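Visit to the Nisholm refurbishing workshop, Drellwood

The Nisholm workshop occupies the rear half of a former tile warehouse on Sturkbridge Road, Drellwood. It takes in retired office desktops, tests them, repairs what is worth repairing and breaks down the remainder for parts and metal. I attended the open day on 2nd July with Delphine Pruitt from our asset disposal section. Entry was by booking, in groups, and our tour was led by the workshop supervisor, Venkatesh Thevar.

Receiving is a roller door, a floor scale and a bench with a label printer. Each unit gets a job number at the door and keeps it until it is sold or dismantled. The workshop handled 983 desktops in the year to April. Laptops go to a separate site and were not part of the tour.

Drives come out first and are logged against the job number before the case goes any further. Erasure is done on a rack at the back of the room, in batches of 20. A drive that fails the pass is sent to the shredder, and the certificate lists it separately. Delphine asked whether a client could have the shredded drives itemised by serial number. They can, at no extra charge, provided it is requested when the load is booked.

Cleaning is compressed air in a booth with an extraction hood, followed by a brush around the fan blades and the vent panels. Fans are held still during the blowout. Mr Thevar said dust in the power supply is the usual cause of a unit being returned by a buyer, ahead of memory faults.

The part of the visit of most use to us was the cabling bench, where the side panel is off and the internal leads are checked. Data leads are unplugged at both ends, inspected and reseated. A lead with a cracked plug is replaced; a lead with a tight crease is replaced as well, even if it tests good. Staff are told to pull on the plug body and never on the ribbon.

Optical drives are still tested, although few buyers ask for them. If the tray sticks the drive is removed and a blanking plate fitted. The older cases with plastic release latches on the drive cage are preferred here, as a drive can be swapped without a screwdriver. The drawback is that the latches go brittle and spares are taken from scrapped cases of the same model.
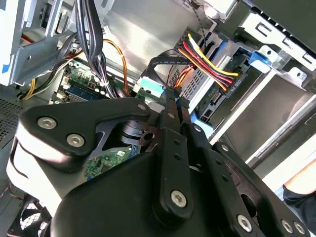 Power leads get less attention than I expected. They are checked for heat marks at the connectors and otherwise left as found. Bundles that droop over the board are tied back only if they could reach a fan. Celeste Arancibia, who runs the final test bench, would like all of them tied, and there seems to be a standing disagreement on the point.

Final test is a 30 minute load run with temperatures recorded -- failures go back to cabling first, then to the board bench. There were 17 units waiting on the return shelf when we passed.

Questions were taken in the lunch room. Collection from our Greenberg office is possible with a minimum load of one pallet. Monitors are accepted, printers are not. Pricing is on application, and Delphine has the form.

Parking is at the side of the building and the driveway is narrow -- a van is fine, a truck needs to reverse in from the street.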